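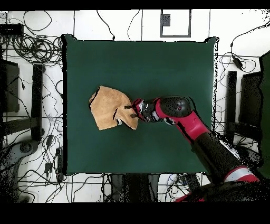

A tan towel on its green mat, crumpled, with a flap pulled up at its right edge.

I own too many towels. I know this because one wet Wednesday in October I emptied the airing cupboard onto the landing and couldn't get to the bathroom. Some were wedding presents, one came from a swimming gala in Jeltimham, and none of them had been folded the same way twice.

So I rang Myrto Karagiannis, who ran the linen room at a hotel in Buvgate and once got through 256 bath towels before lunch. She laughed at me for quite a while, then told me to stop folding on the bed. Beds sag! Put the towel on something flat and give it a good shake first, she said, or you'll be smoothing out creases all afternoon.

Find a corner, then run your hand along the edge to the next one. Long sides together, then in half, then in thirds – fold facing out, so you can pull one from the pile without the rest coming with it. My first two looked like sandwiches somebody had sat on. By the end of the afternoon I had a proper stack (well, a leaning one) and a bag for the dogs' home.

The swimming gala towel stayed. It's gone thin in the middle and it still won't fold square.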